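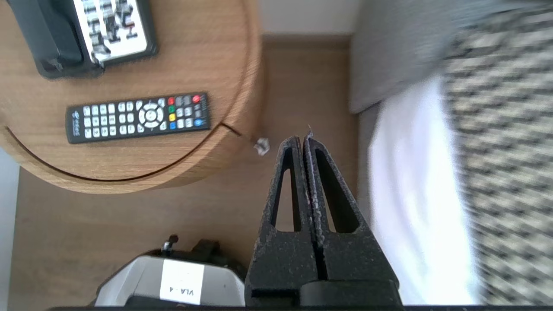
About Skolent

Skolent is a small company that fits out and looks after furnished guest rooms. Shagufta Rajput and Tariq Kazmi started it with one room above a shop, and today we take care of 47 rooms for owners who would like someone else to deal with the furniture, the lamps and the remotes.

What we do

We supply the bed, the nightstand, the chair and the small things that go with them, and we set each room up before the first guest comes. Our nightstands are round and wooden, in a medium-brown finish. There is space on top for a corded phone and the TV remote, side by side or one below the other. Owners do ask if a room still needs a landline. We think it does — guests call the front desk more often than you would expect, mostly about towels.

Between stays we check the rooms against a written list. Remotes get new batteries every June. Floors are swept before they are mopped, and the nightstand is wiped last.

Who we are

Tariq handles purchasing and repairs. Shagufta runs the room checks and answers the mail. Our storeroom is at 2161 Khattak Road, and spare parts are kept there for every piece we have supplied.

Working with us

We take on new rooms twice a year. Owners with a single room are welcome — that is how we began. Call the office on extension 1475 or stop by the storeroom on a weekday morning.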